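Course: Linen Care and Room Service, evening group
Unit 7, folding flat pieces
Handout dated September 30, 2020

Please read this before you come to Room 316. We will work in pairs, and each pair needs one table and a few cloths from the Vultik shelf. The napkins are for the next unit, so please leave them.

## 1. Words we use

- **Face**: the side that the guest will see.
- **Fold edge**: the thick, rounded side where the cloth turns back on itself.
- **Open edge**: the side where the hems lie one on the other. It is thinner and moves easily.
- **Layer**: one thickness of cloth. A cloth folded once has two layers.

In the Stedari method the fold edge is always turned to the person who folds. Some hotels do the opposite. For our exam, use Stedari.

## 2. Before the first fold

Clear the table and wipe it. Lay the cloth with the face down and pull lightly at the corners, never in the middle. Small wrinkles can stay at this moment. A crease from the dryer must be ironed out first, or it will show through all the layers.

## 3. The half fold

1. Take the two far corners, one in each hand.
2. Bring them toward you together, at the same speed. If one hand is faster, the cloth becomes a trapezoid.
3. Put the corners down on the near corners and let go.
4. Turn the cloth so that the fold edge is in front of you.
5. Check the left and right sides. With a soft white cloth in layers, one side can be a little uneven while the front looks good. Correct it from the corner. 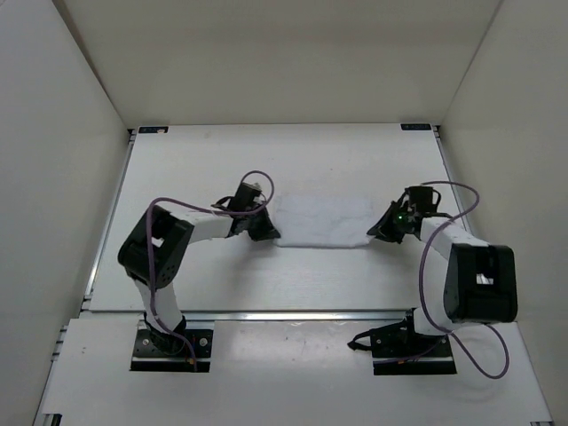

## 4. Smoothing

Use the flat hand and go from the fold edge to the open edge. Do not press hard. With white cloth on a white table, the back edge is difficult to see, so feel it with the finger.

## 5. Homework

Fold roughly 2 dozen pieces at home, any size. Read the Weerasinghe chapter about storage and bring your Skultell card for signing.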